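Finally doing the toy shelf thread I said I'd do in January. It got long, so mute me if you don't care about wooden blocks.

Background: I run the small-parts side of a secondhand toy shop in Cetville. Loose blocks come in by the bag. Most bags are three or four different sets that somebody's kids mixed together years ago. My job is to get them back into something a person would want to buy.

First thing I do is dump the whole bag in a dry plastic tub and pull out whatever isn't a block. Coins, hair ties, crayons, one time a house key. The key is still on the hook by the register if you dropped off a bag in the spring.

Second thing is a wipe down. Damp cloth, a little dish soap, then a dry cloth right after. Don't soak painted wood. I did that once with a set of Valtard rings and the paint lifted on every one of them.

They sit on a towel overnight. If the shop is humid I give them two nights.

Then sorting. I used to sort by color first because it looks nice. It's slower. Two sets can have the same red, and you end up going back through the red pile to split it by size anyway.

Now I sort by shape first, then size, then color. Cylinders with cylinders, stars with stars. If a set has a shape in one color, it usually has that shape in a few others, so the gaps show up fast.

I do this part on a board. Any flat board with some weight to it will work. The shop tables have seams and holes and small pieces catch on them. A board also means I can leave a set half done and come back to it.

Somebody asked last time what the "odd shapes" were. Hearts and stars, mainly. Cubes and cylinders are in almost every set ever made, so they don't tell you much. A heart or a five-pointed star narrows it down a lot.

Look at the tops too. Some cylinders are smooth on top and some have fine grooves. I don't treat that as proof of two sets. It can be wear, or one maker buying from two places. I put the grooved ones next to the smooth ones and compare the height before I decide.

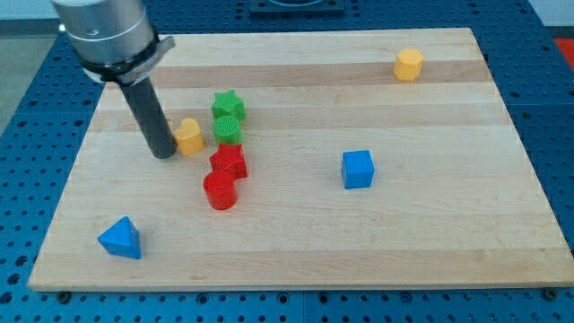
Height is the thing I trust most. Stand two pieces side by side and run a finger across the tops. If your finger catches, they probably aren't from the same set. Paint fades and edges get chewed but the height stays pretty close.

Yellow is the worst color for matching. It goes orange in some sets and pale in others, and sunlight changes it again. I don't reject a yellow piece on color alone anymore.

Pricing, since people always ask. A complete set of 30 with a box is $20. Same set with no box is $6 less. Partial sets go in a cloth bag for $4 and I write what's in it on the tag, by shape.

I don't fill gaps with pieces from another set and call it complete. If I do swap one in because it's close, it goes on the tag. A parent might not care but a collector will, and I'd like both of them to come back.

Anything chipped down to bare wood gets sanded and goes in the free bin by the door. Anything with a split gets thrown out. Splits open up and they pinch fingers.

The best bag this year came from a daycare in Dirncombe that was clearing out a closet. Two whole Bagheri sets in there, nearly all the stars, and the original trays. I had them sorted before lunch — easiest one I've had in a long time.

The worst was a garbage bag of blocks that had been stored with a leaking bottle of bubble solution. Everything was sticky. I washed them over four evenings and the tub still smells like soap.

If you want to do this at home with your own kids' blocks, start with one shape. Just the cylinders, say. Put them in rows, tallest at the back. You'll find out pretty quickly how many sets you own.

And keep the strays. I have a coffee can of single pieces under the counter, and a couple of times a month one of them turns out to belong to a bag that just came in.

Drop-offs are mornings only right now, side door. Please tie the bag shut. Next thread will be puzzles, once I've finished counting the pieces in the big one.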